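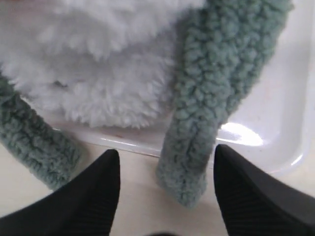
I've wanted a machine to pick up after my kids for as long as I've had kids, so when Drenton opened its home trial for the Wistik arm I signed up the same evening. Drenton sells it as a "tabletop tidying system": an arm that clamps to a table edge, a two-finger gripper, a small camera down at the wrist and an app that lets you tell it what goes where. Most of the reviews I'd read tested it on blocks and plastic cups, and fair enough, it's good at those, but my table is mostly covered in stuffed animals. Take the white fluffy one with the sage-green limbs, one of them hanging over the rim of a white tray and down onto the tabletop, right between the black fingers. A four-year-old would grab that leg and be done. For the Wistik it's a real puzzle, and watching it work on that puzzle has been the most fun I've had with a gadget in years!

Setup first. The arm comes mostly built and the clamp holds very well (my table has a thick top and it still fit). Calibration took one Sunday morning, including a stretch where I had the power brick plugged into a dead outlet and was writing an angry email in my head. The app is plain but clear. You show the arm a spot, name it, and it remembers.

Now the soft toys. I kept the app's log running all through May, and it shows 1,054 pick attempts, nearly all of them on plush. Loose curly fabric is hard for it. The fingertips are pointed, great for getting under a thin edge, but when it pinches the very end of a floppy leg it can come away with a bit of fleece and nothing else. When it closes further up, where there's stuffing to squeeze, it holds on beautifully and you get this slow, slightly solemn lift with the toy turning in the air. My daughter claps every time.

Trays are the other sore point. If a toy is half in and half out, the arm sometimes brings the tray along for the ride. A strip of rubber shelf liner underneath fixed that for us, and I'd tell anyone buying one of these to pick up a roll. Shiny plastic seems to bother it too. With the lamp directly overhead it hesitates over a glossy tray, and it settles down again when I move the lamp to the side.

The Bech gripper pads are sold separately and I'd get them. They slip over the standard fingers and give a wider, grippier pinch, and our long-legged creatures went from a coin toss to something I'd trust while I make coffee in the next room. They're a pain to pull off again, though.

I also tried the Flisano, which a friend, Oddur Thoroddsen, uses in his repair shop for sorting small parts. It's quicker and quieter, and he swears by it for bolts and brackets that always arrive in the same bins. On my stuffed animals it was hopeless. It wants every item to be the same shape it was last time, and a plush leg never is.

So can a machine do the chore yet? At my table, partly. The Wistik clears a normal evening's mess if I give it time, and it leaves 2 or so toys for me that it has given up on. It won't do the floor, it can't fold anything, and I still wouldn't leave it running with a toddler in reach. I'm faster by a mile.

The price is 3,000 dollars, plus another 100 for the pads, and that's a lot for a tidy table. If you like tinkering and you have patience for a thing that's still learning, I think you'll love it. If you only want the toys put away, wait a model or two. Mine is staying clamped where it is, and next I'm going to try it on socks.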